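Opinion: The Public Table Deserves Public Money

Print | E-mail | 14 comments
Last updated: 4:10 p.m.

The Horkine branch library will lose its reading room in June if the proposed budget is adopted. The plan would divide the room into eight enclosed booths, each available by reservation and each equipped with a screen. Supporters of the change describe it as a modest update to an aging building. It would remove the last large indoor space in the Radebe district where a resident may sit at a shared table without paying for anything.

The case for the booths should be stated fairly. Demand for private space has grown. Many residents now attend medical visits, job interviews and classes by video, and a number of them have no quiet place at home. A library that ignored this need would be failing the people it serves. The branch should provide some enclosed rooms, and the former periodicals storage area is suitable for the purpose.

The difficulty lies in giving up the whole of the reading room to meet that need. The room seats 236 people at long tables. Eight booths, even if fully reserved from opening to closing, cannot replace that capacity. They would also serve a narrower public. Reservations favor those who plan ahead, who own a telephone with a working data plan, and who know that the system exists. 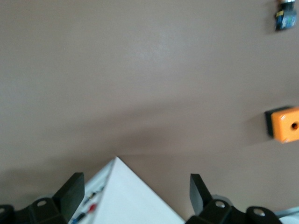
Shared tables ask very little of the people who use them. A student may stay for four hours and a retiree for ten minutes. Neither must state a purpose or give a name. Few other institutions in the district can offer this, and those that once did have closed or have begun to charge. The hall at Mesano Square is now rented by the hour. The waiting area at the former bus station was removed when the building was sold.

Cost has been raised as an objection. Heating and staffing a large room is expensive, and the branch has deferred repairs for several years. Yet the proposal would not reduce the number of staff hours, and the booths would require their own ventilation, wiring and upkeep. The district should publish a full comparison of these expenses before the vote. So far it has released only the cost of construction.

There is also the matter of consultation. The petition against the plan carries 466 signatures, most of them from households within walking distance of the branch. The online survey cited in favor of it drew 268 responses and did not ask whether the reading room should be kept. A question that was never put to residents cannot be treated as settled.

The council should amend the proposal before adoption. Four booths in the storage area would meet much of the present demand. The tables should remain where they are, and the evening hours that were cut last winter should be restored.

Share (31) | Print | E-mail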